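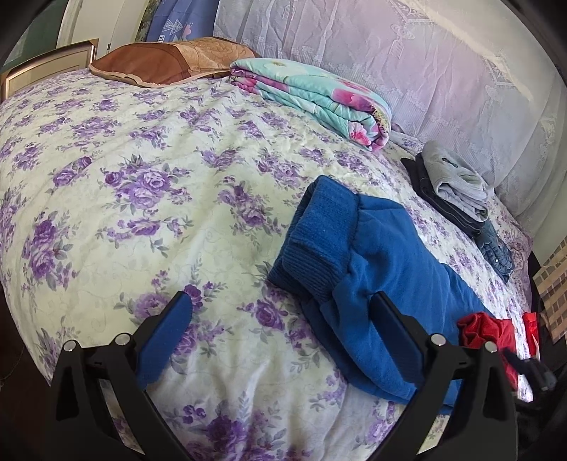
*Fig. 1 – Pad check on a made bed, folded clothes at the back.*

## 8. Gripper pads

1. Close the jaws by hand until the pads meet.
2. Wipe both pads with a dry cloth.
3. Tighten the pivot screws evenly.

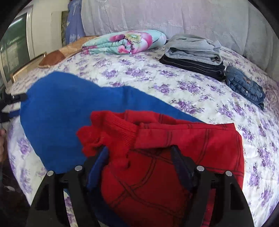 *Fig. 2 – Pads at a folded red edge.*

4. Close on one fold only – seams can trap a pad corner.

**Caution:** Keep fingers clear of the linkage arms.

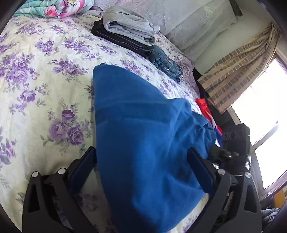

*Fig. 3 – Jaws on either side of a blue knit garment.*

5. Open fully and log the check under Kadard 324.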